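Demonstration Work at Covell: Notes on the First Season

Posted Jul 20, 2025

Several colleagues have asked that I set down in writing how the demonstration work at Covell has been organised, and what it has meant for the staff who pack and finish our gift orders. I do so here in a personal capacity. The views are my own and should not be read as a statement of company policy.

The background is brief. Covell has always assembled its presentation boxes by hand. Lining, placing, closing and tying are small operations, and the people who perform them have generally learned them from the person at the next bench. When management entered into the arrangement with Rinaldi to trial automated handling, the understanding was that the machines would be taught from human demonstrations. An employee holds a pair of grippers and carries out a task with them in place of bare hands, and the recorded movements are used for training. It was therefore necessary to ask our own packers to become, for part of the week, instructors.

The initial target was 300 accepted demonstrations of box opening and item placement. A demonstration is not accepted if the grippers lose tracking, if the item is dropped, or if the operator pauses long enough for the recording to lapse. Staff found this last condition the hardest to meet. An experienced packer pauses a good deal, to look at the ribbon or to judge whether the lid will sit square, and was being asked to treat that judgement as an error.

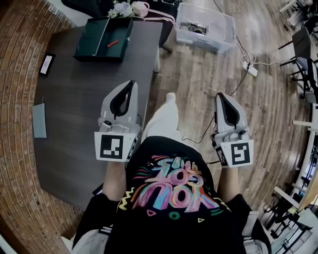
Marisa Zanetti, who has supervised finishing for many years, raised the matter at the first review. Her position was that the pause is part of the labour and ought to be recorded as such. Rinaldi's engineers agreed to lengthen the permitted interval, and the rate of rejection fell. I mention this because it was the first occasion on which the advice of the floor altered the technical plan, and it set the tone for much of what followed.

Three questions have occupied us since then. The first concerns pay. Demonstration shifts were originally paid at the ordinary packing rate, although they require sustained concentration and are tiring to the wrists and forearms. They now attract a separate allowance, and no employee is rostered on the grippers for longer than 10 minutes without a break. The second concerns consent. Each participant signs for each block of recording and may withdraw from later blocks without giving a reason. The third, which remains open, concerns credit. If a machine at the Gurkside warehouse ties a cord in the manner of a particular employee, it is not clear what that employee is owed, or by whom. The present agreement is silent on the point, and I believe it should not remain so.

As to the effect on positions, the commitment given in writing is that there will be no reductions at Covell during the trial. Staff have noted, reasonably, that a trial has an end. The organisation of the Hisonska line has already changed: plain cartons have been set aside for automated handling, while the decorated boxes stay with the benches. Some packers welcome the more varied work. Others miss the plain cartons, which allowed conversation and a rest for the eyes.

A further review is scheduled for August, at which the roster, the allowance and the question of credit will be considered together. Employees wishing to have an item placed on the agenda should speak to Marisa beforehand. I shall post a note here once the minutes have been approved for circulation.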